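Gidollow: a word list of Australian household talk

README, last touched in August

G'day, and thanks for grabbing a copy. Gidollow is my slightly obsessive list of the everyday words people use around the house in different parts of Australia. It started as a notebook on top of the fridge and now it's 822 entries in a spreadsheet, so things have got a bit out of hand!

What's in it

Each row has the word, what it means, where I heard it and a sample sentence. Footwear is my favourite section by a mile. Slides, thongs, scuffs, runners, sandshoes, joggers... I grew up saying sandshoes and still cop it from my kids.

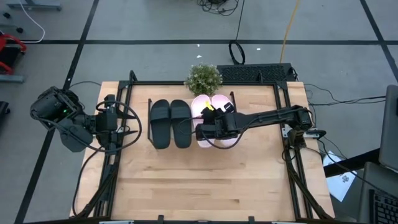 How the columns work

"term" is the word itself, lower case unless it's a brand that's gone generic. "region" is a state or territory, and I leave it blank if the person had moved about too much to say. "note" is me rambling, so skip it if you're loading this into anything serious.

Where the words came from

I talked to 63 people, mostly over a cuppa, and wrote things down as they said them. Wilma Desmet gave me nearly all of the garden words (she can argue about "nature strip" versus "verge" for an entire afternoon, and has). The garden section covers pot plants, which I file under that name and not "potted plants", whatever the style guides reckon.
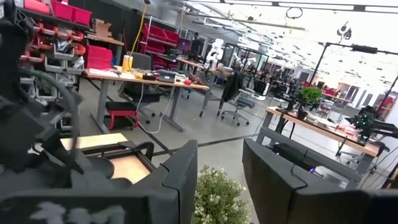

Spellings follow whatever the speaker preferred, so you'll find doona cover and doona-cover sitting side by side. I've merged some 33 obvious doubles and left the rest alone.

Known problems

Tasmania is thin, sorry. The Bamolen tab is an older version of the kitchen words and I keep meaning to fold it in. Two entries have no meaning filled in because I can't read my own handwriting.

Using it

Copy it, colour it in, fix my typos. If you print bits of it for a class, pop the name Gidollow somewhere on the page and I'll be stoked.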